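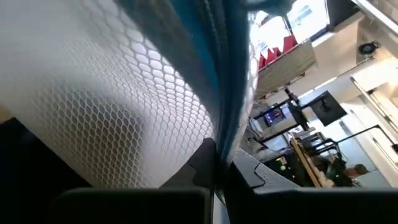 Skuro: Frequently Asked Questions

Last updated Jun 26, 2023

What is Skuro?

Skuro is a method for teaching two-armed robots to handle soft things: shoes, mesh, bags, cloth, anything that changes shape when you grab it. A policy learns from people steering the arms by hand, and then it learns a second time from its own corrections. That second pass is the part we're most excited about, and most of the questions we get are about it.

Why soft objects?

They're hard in such an interesting way! A box stays a box wherever you pinch it. A fold of fabric slides, bunches up, hides its own edge, and can look completely different from one camera to the next. We wanted a test where guessing the shape once at the start wouldn't be enough.

What does the second pass do?

During a run, the operator can take over at any moment, fix the grasp, and hand control back. We save the two seconds before each takeover along with the fix itself. Training then puts extra weight on those moments, so the policy sees a lot more of the "almost dropped it" situations than it would in clean demonstrations. The idea is simple enough that we kept expecting someone to tell us why it couldn't work.

How much data did you use?

The first release, which we call Nininano, has 433 demonstrations and 106 corrected runs. Each object got at least 10 demonstrations. We know that's small next to other collections, and we'd love to see what happens with more.

Which cameras does the policy use?

Both kinds. A small camera near each gripper sees the contact up close, and a fixed camera watches the whole table. 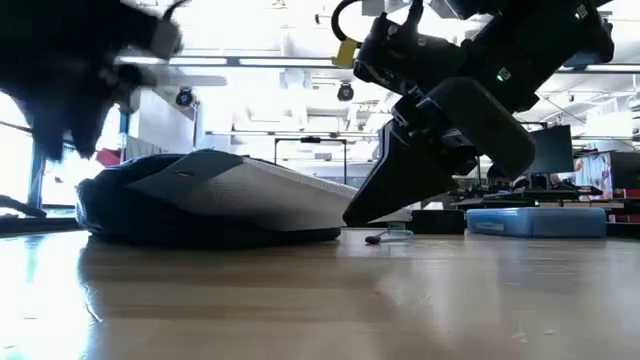
Shoe task from the fixed camera, with both arms at the table.

Can I drop the fixed camera to save money?

You can, and we tried it. Wrist views alone did fine once the fingers were already on the object, but the arms got lost on the way there, and they were worse at staying out of each other's way. If you can only afford one extra camera, put it beside the table, a little above the surface, and don't move it between collecting data and testing. (We bumped ours once and lost an afternoon figuring out why everything had gotten worse.)

How well does it work?

On objects from the training set, the corrected policy beat the plain one on all 5 tasks. The biggest jump was on mesh fabric, where the plain policy tended to close on a single layer and pull the rest away. Shoes improved less, mostly when they started on their side. Full tables are in the report.

Does it work on objects it has never seen?

Sometimes. New shoes are usually okay if the sole is fairly stiff. Very thin fabric is still a mess, and so is anything shiny under bright ceiling lights. We're working on both.

Do I need the same arms as you?

No. The group in Steditz ran our training code on a different pair of arms with only the action scaling changed. You will need your own demonstrations, though. We haven't had any luck moving a trained policy straight from one setup to another.

What is the Górecki split?

It's our held-out test list, named after the room where we recorded it. Please don't train on it, even for a quick check.

When is the next release?

August, if labeling goes well. It will add bags and a longer folding task.

I found a bug or got a different result. Should I tell you?

Yes, please! Include your camera placement and the config file you used. Results that disagree with ours are especially welcome, and we read every report.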